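전자레인지 유리 회전판 관리 메모. 사무실 공용 기기 기준으로 짧게 나눠서 올림.

문 열고 회전판부터 본다. 순서는 늘 같음.
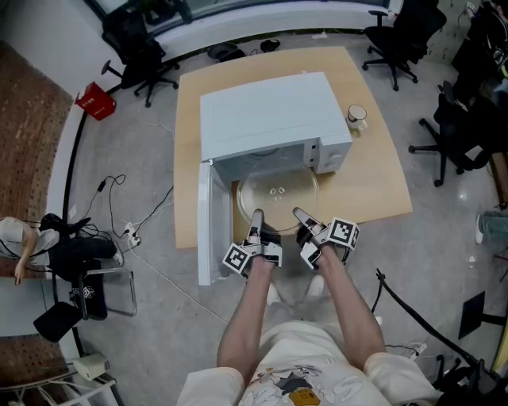

Máté Bozsik: 회전판은 그냥 젖은 행주로 닦으면 되지 않나요? 굳이 꺼내야 하는지.

표면만 보면 그래도 됨. 문제는 판 밑임. 국물이 넘치면 판 가장자리를 타고 내려가서 롤러 링 궤도에 고임. 위에서 닦으면 거기는 그대로 남음. 그래서 꺼내는 쪽을 권함.

꺼낼 때는 양손으로 앞쪽 가장자리를 살짝 들고, 중앙 커플러에서 빠진 걸 확인한 다음 수평으로 당김. 한 손으로 들면 뒤쪽이 내려가면서 내벽을 긁음. 내벽 도장이 벗겨지면 그 자리부터 녹이 슬고 스파크가 튐.

방금 돌린 직후라면 식을 때까지 둠. 뜨거운 유리를 찬물에 바로 넣지 말 것. 강화유리라도 급랭은 별개 문제임.

세척은 중성세제와 부드러운 스펀지. 철수세미 금지. 미세한 흠집이 쌓이면 나중에 열 받을 때 거기서 금이 감. 식기세척기 가능 여부는 기종마다 다르니 설명서를 볼 것.

판을 뺀 김에 롤러 링도 같이 뺀다. 바퀴 축에 기름때가 굳어 있으면 돌 때 덜컹거림. 우리 층에서 들어온 소음 신고는 대부분 이걸로 끝났음. 면봉으로 축 둘레를 닦고 손으로 굴려서 걸리는 데가 없으면 됨.

내부 찌든 때는 물 200ml에 식초 한 숟갈. 내열 그릇에 담아 4분. 돌린 뒤 문을 열지 말고 7분 둔다. 김이 벽에 붙어서 때가 불어야 닦임. 바로 열면 김만 빠짐.

주의할 점 하나. 물만 가열하면 끓는점을 넘기고도 안 끓다가 건드리는 순간 튀는 경우가 있음. 그릇에 나무젓가락 하나 걸쳐두면 됨. 금속 숟가락은 안 됨.

천장 쪽도 닦을 것. 고개를 숙여야 보이는 위치라 다들 빼먹음. 측면의 운모판(도파관 커버)은 물을 흠뻑 먹이지 말고 꼭 짠 천으로 가볍게만. 타서 까만 점이 생겼으면 닦지 말고 교체. 커버를 떼고 그냥 돌리는 것도 안 됨.

Sajib Dewan 님이 판 없이 돌려도 되냐고 물으셨는데, 안 됩니다. 용기가 한 자리에 서 있으면 가열이 한쪽으로 몰리고, 커플러에 음식물이 바로 떨어짐. 회전판이 없으면 그날은 안 쓰는 걸로.

다시 넣을 때는 롤러 링을 궤도에 먼저 앉히고, 판 밑면 돌기를 커플러에 맞춘다. 손가락으로 판을 살짝 돌려봐서 저항이 느껴지면 맞물린 것. 헛돌거나 한쪽이 들려 있으면 다시. 판이 기울어진 채로 돌리면 머그가 벽 쪽으로 밀림.

판에 금이 갔으면 크기와 상관없이 폐기. 접착제로 붙여 쓰는 분이 있었는데 그러지 마세요. 교체품을 살 때는 지름만 재지 말고 밑면 돌기 모양까지 맞춰야 함. 지름이 같아도 돌기 간격이 다르면 커플러에 안 앉음. 우리는 Torkier에 모델명을 보내고 받았음. 그전에 Fedia에서 산 건 지름만 맞아서 반품.

작은 조각이 판 위에 있으면 돌리기 전에 집어낸다. 포장 필름이든 뚜껑 조각이든 재질을 모르면 넣고 돌리지 않는 게 원칙. 얇은 플라스틱은 음식 기름이 묻은 자리만 먼저 녹아서 유리에 눌어붙음. 눌어붙었으면 따뜻한 물에 불린 뒤 플라스틱 주걱으로. 칼로 긁지 말 것.

문 안쪽 패킹 면과 걸쇠 구멍은 마지막에. 여기 부스러기가 끼면 문이 완전히 안 닫히고, 인터록이 걸려서 작동이 안 됨. 고장 접수하기 전에 이것부터 확인 바람. 문을 연 채로 위에서 누르거나 팔을 기대지 말 것. 경첩이 처지면 똑같은 증상이 나는데 그건 닦아서 해결이 안 됨.

다이얼은 분무기로 직접 뿌리지 않는다. 천에 묻혀서 닦기. 축 틈으로 세제가 들어가면 타이머가 뻑뻑해짐.

주기: 회전판은 매주 일요일 당직이, 롤러 링은 월 1회. 넘친 건 넘친 사람이 바로.

빠진 거 있으면 답글로. 탈취 쪽은 베이킹소다랑 Alenitz 탈취제를 비교 중이라 끝나면 따로 씀.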